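About Skestell

Skestell is a workshop school for furniture repair and surface finishing. It was founded by Encarnación Pastor and Jianguo Xie to give adult learners a place to practice the care of household furniture under the guidance of working tradespeople. The school offers day and evening instruction and accepts students with no previous experience.

Our Program

Instruction is organized in 3 stages: assessment, preparation, and finishing. In the first stage, students learn to read a surface before any tool or product is applied to it. They record scratches, scuffs, and marks on a worksheet, and an instructor reviews the worksheet with them. Work on the piece begins once the record has been signed.

White surfaces receive particular attention in the assessment course. Fine marks on a matte white surface are easily missed under overhead light, and students are taught to look at the same area from several angles and to note where shadow changes its apparent color.

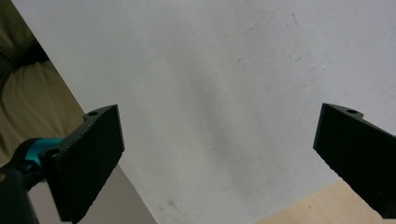

White surface with light scratches and gray scuff marks.

The preparation stage covers cleaning, filling, and sanding. The finishing stage covers brush and roller application, drying times, and the correct storage of materials. Each student completes 55 hours of supervised bench work before receiving a certificate.

Our Facilities

The school occupies the ground floor of the Wanigasekara Building. The main workshop is supported by a drying room, a materials store, and a small reference library. The library holds 763 titles on furniture construction and finishing, and current students may borrow from it.

Our Staff

Thilini Nanayakkara serves as Director of Instruction. Sumaiya Sarkar leads the assessment course and maintains the school's sample collection. Sewwandi Sikder is responsible for admissions and student records.

Admissions

Applications are accepted throughout the year. Applicants should complete the enrollment form and submit it to the admissions office, which will reply in writing with available start dates.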